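**Handout 6: Can it do the washing-up yet?**

Natalie Dawber, evening course, room as before

Short answer: no. Longer answer follows, and the longer answer is what the essay wants.

## Where we left off

Last time we split chores into *carrying*, *sorting* and *handling*. Carrying is mostly solved, provided the floor is flat and the cat is elsewhere. Sorting is solved for things that are hard and all alike. Handling (socks, lettuce, a bin bag with a hole in it) is where the brochures start using soft lighting.

Keep three questions by you when you read any claim:

1. Who set the room up?
2. How many tries did it get?
3. What happens when the thing being picked up is a bit wrong?

## The Mapplebeck trial

Mapplebeck is a packing shop that put an arm on the line to move jars into trays. It managed 76 jars out of every hundred without help. The other jars needed a person, who had to stand there all day in case. You may work out the saving yourselves. I did, and had to sit down.

Note that the jars never changed shape. Your kitchen can't promise this.

## The Lelska kitchen

Lelska makes a machine for clearing tables. In the October demo it cleared 11 items in 30 minutes, and the film was shown at a speed that made it look rather brisk. Check the corner of any such film for the small print. Undero's version does the same job with fewer items and better music.

## Why everyone starts with blocks

Before a machine is trusted with a mug it gets a block and some marked places to put it. *Pick up, move, let go, in the right spot.* A toddler finds this dull by the second go. For a machine, each part is a separate chance to fail: seeing the block, closing on it, not knocking it, knowing it has let go.

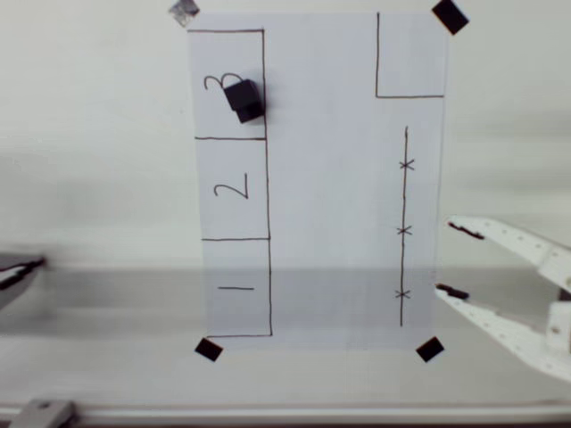

The gap between this and a kitchen drawer is the subject of the whole course. Numbered places are a kindness – drawers are labelled only in the minds of the people who filled them, and those people disagree. Plulleck's report is good on this, if you skip the opening chapter, where the future arrives several times.

## For next time

- Read Plulleck, chapters 2 and 4.
- Pick one chore you did this week and write down every step, including the ones you did without looking.
- Mark the step where you'd expect a machine to stop and wait for you.

"Making tea" has been done to death. Please choose something else.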